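Trisgate gripper kit: notes and data card

I've had the hand-held kit since October, and this folder holds what I've recorded with it so far: 324 clips, all tabletop stuff with bowls and trays. Clips are sorted by session, oldest first. 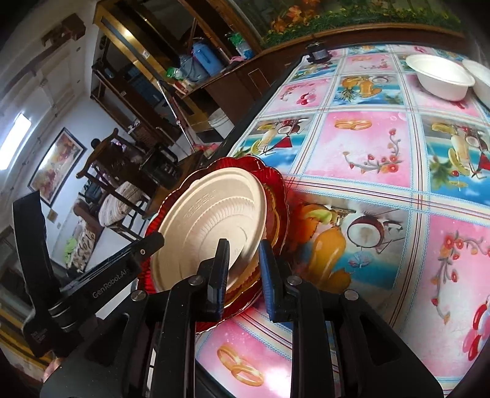 Setup took me almost 3 hours - the manual skips the pairing step, so read pairing.txt first. I like the grip a lot, my wrists less so! The Uketti case costs extra and I'd pass on it.

Last update: Feb 4, 2022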